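3.2 Collecting the folding demonstrations

We started with a plan that looked great on a whiteboard and fell apart in the first afternoon. The idea was to record 3000 short clips, each one a single move (grab a corner, lift, lay it down), and let the model string them together later. What we got was a pile of clips that all began from the same tidy pose, and a policy that was lost the moment a shirt looked any different. So we threw that out and went to full episodes, start to finish, one garment each.

The set we report on here, which we call the Stastholm set, has 543 episodes. All of them were done by teleoperation on a two-arm station, with one person driving both arms. The operators trained at our Brekport site before any of their recordings were kept, and each had to finish 200 practice folds first. That sounds like a lot, and people did grumble – but you can really see the difference in the traces. Early practice runs are full of tiny stops where somebody is working out which hand should go next. Later ones flow, and a model that copies people will happily copy their dithering too.

An episode can begin in any state we allow. We keep a short list of start states (flat, one sleeve in, both sleeves in, half folded, crumpled), and the operator draws one before each recording, sets the garment up by hand, backs off and hits record. Figure 4 shows a partly folded state.
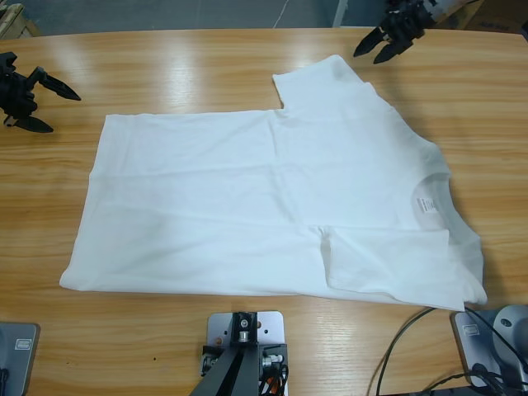 Figure 4. T-shirt on the work table with both grippers open above the surface.

Sleeves gave us more trouble than anything else in the whole collection. On paper a sleeve fold is the simplest move of the bunch, and our first labeling guide gave it a single line: sleeve is in, or sleeve is out. Then the labels started coming back and the annotators disagreed all over the place. Take the shirt in Figure 4, where one sleeve lies back over the body and the other sticks out past the top edge as a squarish flap. Is that second one "out"? Two of our annotators said yes, one said it was halfway through a fold, and I changed my own mind twice. We ended up with three labels instead of two (out, raised, in) and went back over every episode with the new guide. It ate most of August, but agreement got a lot better and I'd do it again.

White shirts brought their own headache. On a shiny wood-look table under ceiling lights, the glare can come out nearly as bright as the cloth, and our first segmentation pass kept gluing the two together. We thought about covering the table with matte cloth and decided against it. The partner station at Bromdale has a shiny table as well, and we wanted a model that could live with one. So the glare stayed in the training data, and we added brightness jitter during training on top of it.

We also kept the failed attempts. If an operator dropped a corner and picked it up again, the episode stayed in, as long as the garment ended up folded. If they gave up, the episode went into a separate pool that isn't used for the results in Section 5. I argued for dropping the messy ones at first, and I was wrong! The recoveries are where the policy learns what to do after a bad grasp, and when we trained without them it would close on nothing and then carry on folding air.

For testing we held back 300 further episodes, recorded with garments that never show up in training. They use the same start list and the same labels, and were checked with the Kohlhase scoring script, with the pass threshold left at its default. The scores are broken down by start state in the next section.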